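Skoltia, second album: which pressing are people keeping?

General Music > Folk, Roots and Old Time

reedorgan_pete
Posted August 2024

I picked up the Skoltia reissue last week and I'm trying to decide whether to keep it or sell it on and hold out for the original. For anyone who doesn't know them, this is the four-piece with Despina Furtună singing and playing the small fiddle. The second album is the one with the long wedding tune on side two.

The original was on Brirkard, pressed in a run of 600. The reissue is on Galli. Mine is flat and quiet, but the vocals sound pushed forward to me and the pump organ has gone missing on the slow songs. Is it my setup or do other people hear this?

marlow_77
It's the mastering. I have both. On the Brirkard you can hear the organ bellows under the first verse of the wedding tune, and on the Galli you have to go looking for it. Keep the reissue for everyday playing and buy the original if you find one in decent shape.

tinwhistle
I don't agree with that. I've had 3 copies of the original pass through my hands and every one of them had surface noise from new. What people call bellows on that track is partly the vinyl. The Galli is the first time I could make out the words in the second verse.

marlow_77
It's not the vinyl. It's on the CD too.

tinwhistle
The CD was taken from a different tape. The notes on the Galli sleeve say so.

reedorgan_pete
The sleeve notes say "an alternate transfer," which could mean a lot of things. I read that as the same tape played back on a different machine.

hollis_creek
Does anyone want to talk about the songs? I saw them at the Varnenberg festival on the small stage and they did almost the whole second album, no banter, one break to tune. Furtună sang the miller song without the band. It was slower than the record and much better for it. I came home and played the album and was a little let down by how tidy it is.

The record has that brushed snare all the way through, and live they left the drums out until the last few numbers. I wish they'd recorded it that way.

bascom
I like the snare. Without it the first side is four slow songs in a row. My wife calls it the ironing side.

Also, I think people make too much of the old-time thing with this band. The miller song has a tango rhythm in the chorus. The closing track is closer to a dance band playing a hotel than anything from the mountains.

hollis_creek
Sure, but string bands played dance music in hotels too. I don't see a conflict there.

bascom
Fair enough. I was thinking of the reviews more than anything said here.

tinwhistle
Back to the pressing question. If you buy the original, check side one near the label. There's a thump on the last song on all three I had, and sellers don't mention it. I paid 30 dollars for my last one and sold it for the same. I wouldn't go higher than that.

marlow_77
You won't find one at that price now. Mine doesn't have the thump, by the way.

tinwhistle
Then you got a good one. Want to sell it?

marlow_77
No.

reedorgan_pete
Thanks, all. I tried the reissue at a friend's place on better speakers and the organ is there, low down. It's still quieter than I'd like. I'll keep it for now and keep an eye out for a Brirkard.

One more question. Does anyone have the lyric insert for the original? The Galli only prints the choruses, and I'm trying to work out the third verse of the miller song. I hear "the wheel ran dry" but my friend hears "the well."

hollis_creek
She sang "wheel" at Varnenberg. I was close to the stage and I'm fairly sure of it.

bascom
It's "well" on the record. The next line is about a bucket.

marlow_77
My insert is in a box in the garage. I'll dig it out when I get a chance and type up the verse.

reedorgan_pete
Appreciated. No hurry.

dvorak_lane
New here, I mostly read. I heard the first album before the second and like it more, mainly for the duets. Is that one getting a reissue too? I couldn't find anything about it on the Galli page.

marlow_77
Haven't heard of one. Welcome. The first album is easier to find used, so check the bins before you wait on a label.

dvorak_lane
Will do, thanks.

Attached by dvorak_lane:
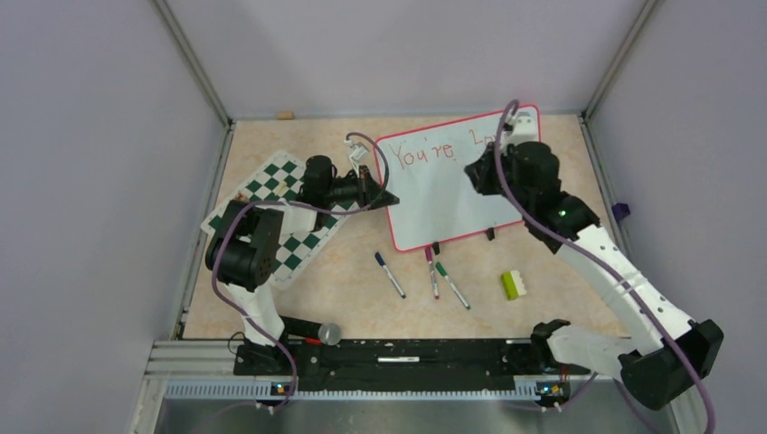 Two arms at the table, chessboard mat on the left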